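**The vanity is in!** Quick one from me, typing this before the doors open, so excuse the speed.

For those who missed last month's issue: we now have a dressing table on the upper floor at Wivley. Came over from the Detemness store when they cleared their bridal corner. Henk Van Rooij drove it, Deisy Ñahui sat in the back holding the mirror the whole way. Both fine. Mirror fine.
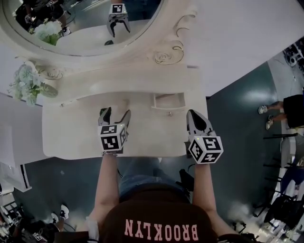
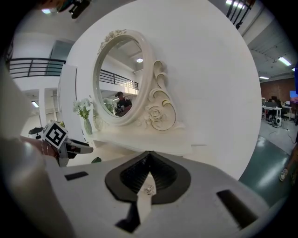 Now, care and use, as I've had the same five emails all week. The finish is easy to mark, so please - no hairspray straight onto it, no nail polish remover anywhere near it, and no hot curling irons laid down on the top. Soft cloth, barely damp, that's it. The carved roses on the mirror surround are going to be dust traps, every one of those petals has a fold in it, so use the small paintbrush (left drawer of the desk, the one with tape on the handle) and go gently. No scrubbing at the gold trim along the scroll. Flurina Eder tried glass cleaner on a similar piece years ago and the gold came off on the paper towel. For the glass itself, spray the cloth and not the mirror. If a knob works loose tell Willy De Graaf, don't tighten it with pliers, he has the right screwdriver and strong feelings.

Flowers: keep the white bouquet in its vase to the side of the mirror where people can still see their faces. They had it slap in the middle at Detemness and everyone was leaning around it.

Booking. Slots are 32 minutes, 6 a day, mornings go first. Members free, guests $6 at the desk. Bring your own brushes and makeup, we don't lend them. Hats, veils and the long gloves are on the rail by the stairs, please put them back on the rail and not on the mirror. I mean it about the veils.

Also Fenna Desmet has finished the inventory, item 124 is the vanity, so if you are writing up a lable for anything that goes with it use 124 and then a letter. Stool is still at Van Dijk being recovered, should be back in September. Until then grab a chair and put it back after.

Next issue: the Widow costumes, and wether we can save the lace. More soon, got to run.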